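Midska's resale and linen exchange will change how it accepts household textiles in April, after a review of intake records found that most delays at the sorting depot come from items that arrive unfolded, unlabeled or mixed with other materials.

Under the new rules, blankets, throws and bedspreads must be folded to a size that fits a standard shelf bay. Each item needs a paper tag giving its fiber content, or the word "unknown" if the sewn-in label is missing. Pillows and quilts with loose fill will no longer be taken at the counter and go to the bulk door on the north side of the building.

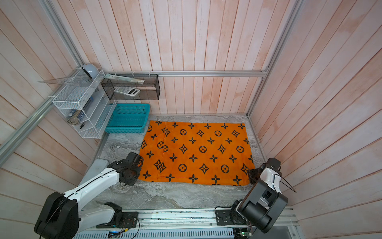
*An orange blanket with a repeating black pattern. Blankets fall under the new folding rule.*

The exchange, run by the nonprofit Prerness, handled 756 blankets and throws in its last full intake period. Of those, 606 went out again through the shop or through referral. The remainder were sent for fiber recovery or held back over missing information, according to a summary prepared by operations lead Hòa Sầm.

Storage is the main constraint. The depot has 6 shelf bays for finished blankets, and a loosely folded throw can occupy twice the depth of a tight one. Staff currently refold nearly everything by hand before shelving. The summary puts this work ahead of both stain inspection and pricing in hours used.

Sầm said the tag requirement is meant to settle a separate problem. Acrylic and polyester fleece tolerate a warm wash but can be damaged by high dryer heat, while wool blankets can felt and shrink in either. When the fiber is not known, the depot defaults to a cold cycle and a line dry, and the item then stays on the drying racks overnight or longer. Printed fleece is also turned face-in before washing to limit abrasion of the pile.
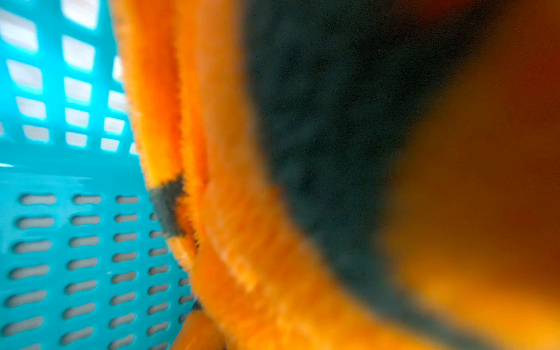
The depot will publish its folding sequence at the counter and on the back of the donor receipt. The item is laid flat, halved lengthwise, halved again, and then folded in thirds from the short end so that the closed edge faces out. Items thicker than a hand's width after folding count as bulk. Rolled blankets will still be accepted through the end of April, but staff may ask donors to refold them at the table by the entrance.

Kettani, the contractor that collects unsellable textiles, has asked for a cleaner stream as well. Its current agreement with the exchange allows loads of up to 1,000 pounds per pickup, with zippers, foam backing and electric heating elements removed. Two loads were returned last season after heating wires were found inside throws. Electric blankets will now be refused at the counter, with or without their controllers.

Milagros Domínguez, who manages the Kettani account, said the contractor does not plan to change its rates this year. Mixed-fiber items will continue to be accepted but will be baled separately from cotton and wool.

The rules were tested first at the smaller Ondau drop-off point, where a folding table and a box of blank tags were placed beside the door. Bình Đỗ, the site supervisor, reported that most donors used the table without being asked. Tagging was less consistent - many people wrote a color or a brand instead of a fiber - and the tags have been reprinted with check boxes for cotton, wool, acrylic, polyester, mixed and unknown.
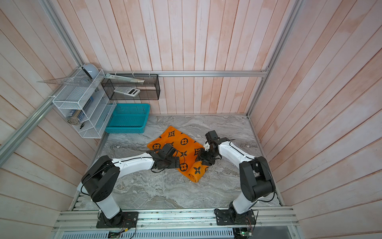 Some donors have objected to the bulk door arrangement. It opens at 10 a.m., an hour after the main counter, and has no parking bay of its own. Prerness has said the hours will be looked at again once the first month of intake records is complete. Until then, donors with both types of item can leave bulk goods at the counter between 9 and 10 a.m. if a staff member is free to move them.

Referral agencies are not affected by the tag rule. They will keep the existing request form, but blankets will be issued by folded size (small, medium or large) in place of bed size. Sầm said bed sizes were often wrong once a blanket had been through several washes, and that measuring each one added time at the packing stage. 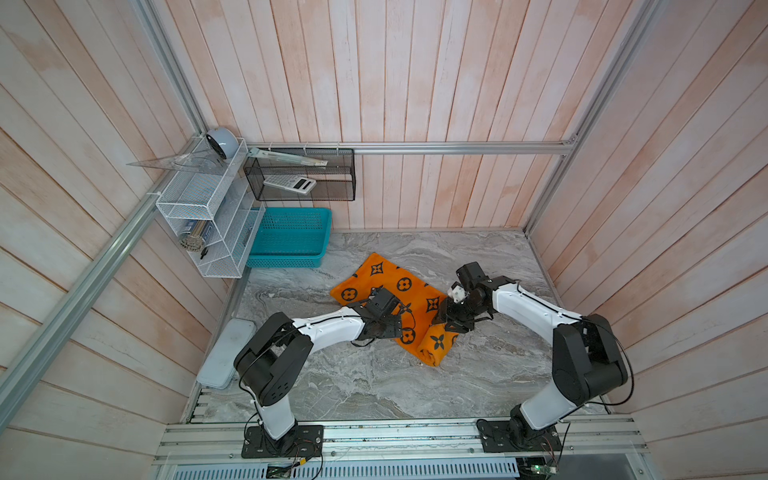
Dirceu Furtado wrote in response to the notice that the folded-size system would be harder for families to use, and asked that the measured length and width be kept on the tag for anything marked large. Wool throws, he added, should be listed apart from acrylic on the request form, given that some recipients cannot use wool next to the skin.

Prerness has agreed to the second request. Measurements for large items are under discussion, and a revised request form will go to referral agencies before the rules take effect. Questions about the form can be left for Vy Đồng at the Midska counter.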